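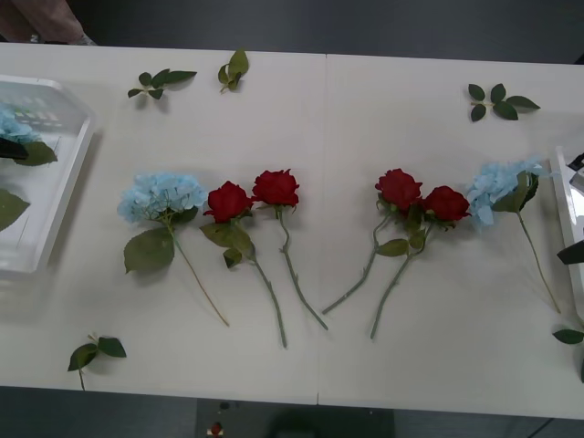 Most questions we receive at Plunell are about how to begin with artificial flowers, so we collected the answers on one page. Our workshops and our mail orders use the same method, and you can follow it at home on any clean table. First you lay all the stems flat, before you touch the vase. With two pale blue hydrangeas at the ends and four red roses between them, you already see how the colors will sit together, and you can still change your mind. If you have a question which is not answered here, please write to Larasati Nasution at the front desk.

Which flowers should I buy for my first arrangement?

Two hydrangeas and four roses are enough for a medium vase. The hydrangea head is big and round and fills a lot of space, so beginners often buy too many of them. Red with pale blue is a strong contrast. If you want something quieter, choose cream roses.

Do I have to cut the stems?

Usually yes. Put the stem beside the vase, on the outside, and mark the place with a piece of tape. Cut a little longer than you think is right, because you can cut again but you can not add. Many artificial stems have a wire inside. Please use a wire cutter for these and not your kitchen scissors — the blade will be damaged after one or two stems.

Why do my flowers look flat when I open the box?

They were pressed during the transport. Open the petals softly with your fingers, starting from the outside of the bloom. For the leaves, bend each one a little down and then a little up. A hydrangea needs more patience than a rose. Anisa Lumbantobing, who teaches our evening course, shakes the head gently upside down first, and I have also started to do it.

In which order do they go in the vase?

Put the hydrangeas first, low, near the rim. Then add the roses one by one, and cross the stems inside the vase so that they hold each other. Two roses can stand higher than the other two. If all the heads are on the same level, the arrangement looks stiff.

Should I remove the leaves?

Remove only those which would be inside a glass vase. The large leaves under a hydrangea are useful, they hide the rim. On some stems the leaves can be pulled off and put back in another place.

How do I clean them?

Use a soft dry brush once a month, or a hair dryer on the cold setting. Do not wash fabric petals unless the label says that it is allowed, the red color especially can run. Keep them out of strong sun, also in winter.

Can I mix them with fresh flowers?

You can, but we do not recommend it for a first try. Water is not good for the wire, and it can leave rust on the glass.

How do I store them until next season?

Lay them in a long flat box with thin paper between the heads, and put nothing heavy on top. Do not tie the stems too tight.

Do you take orders for events?

Yes, up to 300 stems with our normal delivery. For bigger orders please ask Birgit Ruppert before you pay, as she must check the stock. In May we are slower to answer.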